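Mokham stew

Mokham stew is a dish of smoked fish, split peas and sour greens, associated with the tidal village of Mokham and the farms on the Ospina side of the estuary. It is usually called ancient. The evidence for that is thin, and most of what is printed on menus can be traced to a single pamphlet.

Cooks in the district agree on the fish and the peas. They agree on very little else, including whether the greens should be gathered from the marsh or grown in a garden.
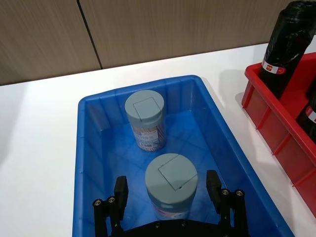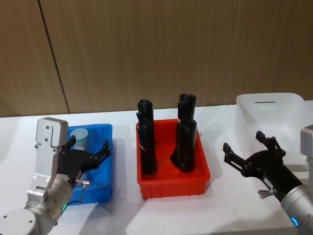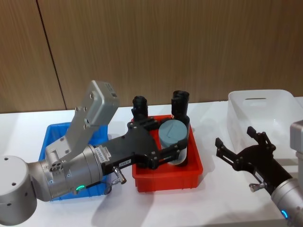
According to Meron Kahsay, the word "traditional" came into use only when visitors began asking for the dish by name, and before that it was simply what was eaten when the boats stayed in. Kahsay has also questioned whether anyone in Mokham used marsh greens by choice.

Origins

The usual account holds that the stew was brought by salt workers, who carried dried peas with them and bought fish on the shore. It appears in the pamphlet by Babar Hayat, A Table at Low Water, which gives no source for it. Later writers repeat the story in nearly the same words, sometimes adding a shipwreck.

Tekle Adugna, who searched the surviving account books of the salt works, found 529 entries for food. Peas are listed often. Fish is listed in 4 of them, and smoked fish in none. Adugna took this as a sign that the link with the salt workers was made up afterwards. Defenders of the older story reply that workers would have bought fish with their own money, so it would never have reached the books. That may be so, but it is an argument from missing evidence and could be used to prove almost anything.

Preparation

The peas are soaked overnight and boiled until they fall apart. Smoked fish is flaked in near the end, followed by the greens, which are chopped and left in for two or three minutes. The sourness comes from the leaves. Restaurants further inland often use vinegar and spinach instead – a swap that purists dislike, though several failed to notice it at a tasting arranged by Jericho Padilla.

Salt is rarely added. Claims that the true dish must be cooked in sea water appear in travel writing but not in any household recipe so far published.

Decline of the marsh greens

Much recent writing presents the stew as a dish under threat. The seaward marsh at Mokham has been shrinking, and the plants used in the stew grow mainly along its outer edge. The loss of ground is easy to see and is not disputed. Its effect on the stew is harder to judge, as most cooks had already turned to garden leaves.

Mulugeta Tefera has argued that the fish matters more. Local catches were poor before the marsh began to retreat, and much of the fish now smoked in the village is landed elsewhere.

Festival

A stew festival is held at Mokham every October. Its posters describe it as a revival, but no record of an earlier event has been found – the harvest supper sometimes mentioned in this connection was held at Clirkness and served mutton.

See also

Clirkness mutton
Vistesico smoked fish
Salt works of the Ospina estuary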